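Preno: published advice on storing fruit at home

README for release 2, dated 17/07/2021

What this is

A table of claims. Each row is one sentence of storage advice taken from a leaflet, a magazine column, a grocery website or the side of a package, split into parts so it can be sorted and compared. There are almost 3000 rows from 46 sources. The table records what people were told to do with their fruit. It does not record whether any of it helps, and I would be grateful if users stopped citing release 1 as though it did.

Why it exists

I got tired of reading that apples last for weeks in the refrigerator "according to experts." I wanted to find the experts. Most of the time the trail ran from a website to an older website to a pamphlet with no author and no test behind it. Sometimes the pamphlet said something different from what it was being used to support.

Files

claims.csv: the main table, 13 columns, one claim per row.
sources.csv: one row per source, with publisher, year if printed, and how we got hold of it.
links.csv: pairs of claims where one was clearly copied from the other. Incomplete.
notes.txt: disagreements between coders, unedited.

Columns that need explaining

fruit: as named by the source. "Berries" stays "berries." We did not guess which ones.
container: bag, box, bowl, drawer, none, or unstated. See the section below before you use this one.
duration_text: the wording as printed, including things like "a good while."
duration_days: a number only where the source gave one. If it gave a range, the lower end is here and the upper end is in duration_max. Please don't average them.
evidence: none, anecdote, cited, or tested. "Cited" means the source pointed at something. It doesn't mean the thing was there when we looked.
confidence: ours, not the source's. Treat it as an opinion.

The container column

This is the weakest part of the table. Sources say "bag" and leave it at that. A paper bag folded over at the top and a sealed plastic one are very different places to keep a plum, and the advice rarely tells you which is meant or whether it should be closed. "Bowl" is no better. It usually means out on the counter, but in a few sources the bowl goes in the refrigerator, and in one it is covered with a damp towel. Mixed fruit is worse again: plenty of sources warn against keeping apples next to other fruit, then suggest a mixed bowl a page later.

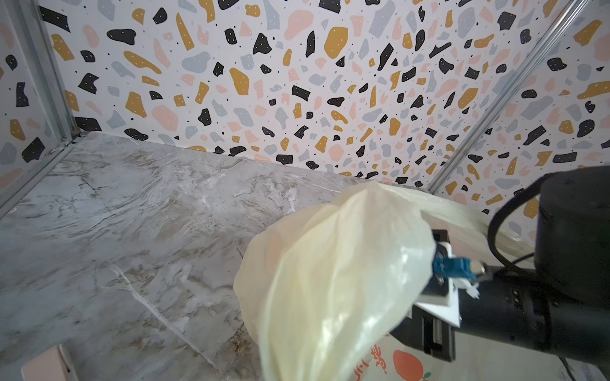
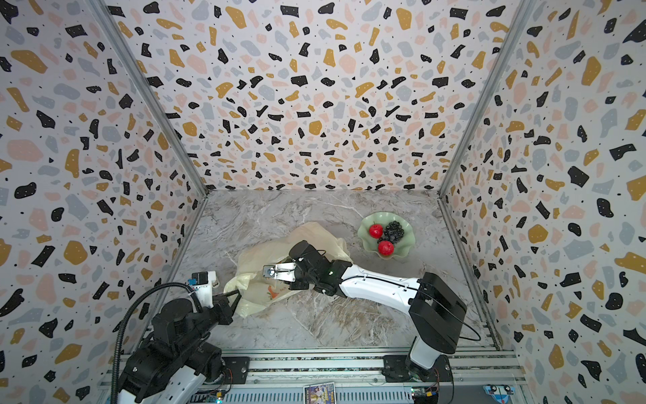 Mamta Mittal thinks I am too hard on the bowl entries. Her argument, sent in after release 1, is that most readers know perfectly well what a fruit bowl is, that a magazine writer has no duty to define one, and that marking so many of these claims "unstated" for temperature makes ordinary advice look sloppier than it was. She would fill in room temperature wherever nothing else is said.

I see the point and have left the column alone. Room temperature in whose house, and in what month? A kitchen in September can be a long way from a kitchen in winter, and the advice was printed for both. Anyone who prefers her reading can replace the blanks in one step. Going the other way would be impossible once I had filled them in.

How the claims were coded

Lertchai Srisuk and Sunita Semwal each read every source and coded it separately. Where they agreed, the value went in. Where they didn't, both values are in notes.txt and the main table has the one I found easier to defend. I would not call this a strong method. Two people who talk over lunch are hardly independent, and both had seen my draft of the column list before they began.

Kamlesh Goel rechecked the evidence column for this release and moved five sources from "tested" down to "cited." In each of them the test turned out to be a description of somebody else's test.

Known problems

Grocery websites are overrepresented. They were easy to get.
Apples and bananas have far more rows than they deserve. Quinces have hardly any.
Copied advice is counted every time it appears. A claim with many rows may have one origin, so do not read frequency as agreement.
Everything is in English or was translated by us. The translated rows are marked, and the French ones were read over by Pascal Lebrun.
Two pamphlets have no year. We left the year blank instead of guessing from the typeface, although we were tempted.

What not to do with it

Don't train a shelf-life predictor on duration_days. I have been asked about this more than once and the answer is the same. You would be predicting what copywriters say about pears.
Don't use it for food safety advice of any kind.

Corrections

Send the row number and a scan of the page. Corrections based on what your grandmother did are welcome as new rows, coded "anecdote," with her permission. Changes are listed in changes.txt, newest first.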